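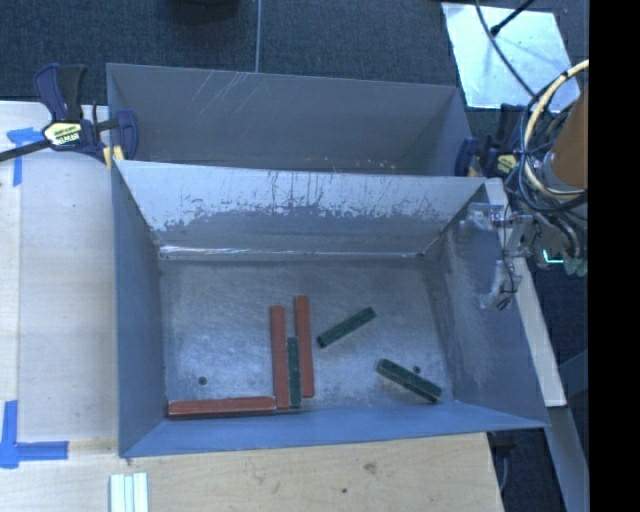 January 31, 2020
By the Homes desk

Four in the afternoon, school holidays, rain. The sticks come out again.

Every house with kids has some version of this. Coloured sticks, a couple of lengths, no instructions left. Ours came from the op shop on Antunes Street with the lid taped on and half the set missing. Red ones long, green ones short. That's the lot. They've outlasted two tablets and a trampoline.

What do you do with them? Lay them end to end. Make an L, make a fence, make a letter nobody can read. Put a short one beside a long one and work out what's left over. My youngest spent most of a week on gaps - which stick fits in which gap, and what happens if you nudge it. Maths, I suppose. Didn't look like maths from the couch.

Storage is where it gets interesting. We tried a drawstring bag (sticks through the seam), then a shoebox (collapsed), then one of those Nerulach fabric cubes, which sagged in the middle and ate the short ones. Metal bins fixed it. Old catering type, grey, sloping sides, scuffed to bits before they get anywhere near a child. You can see everything at a glance and tip the lot out in one go. Loud, though. Gods, loud. A tea towel in the bottom helps if there's a baby asleep.

Holes in the bottom are fine for sticks, hopeless for beads. Check before you buy. Run a thumb round the rim too and take a file to anything sharp.

Get 2 if you can and park one behind the other. One for what's in play, one for packing up. Sorting by colour is a game until about age seven and after that it's a chore, so make the most of it.

Where to look: Vustska in the arcade has second-hand catering gear out the back, $16 a bin last time I was in. Lilar does new sticks by the bag if yours have thinned out, but the old speckly ones with the worn corners are nicer to hold. Dont sand them.

More wet-day ideas in the Febuary issue, including 3 things to do with a clothes horse.

Contact the Homes desk | © 2020 All rights reserved | Back to top
Last updated: Friday, 5.10 pm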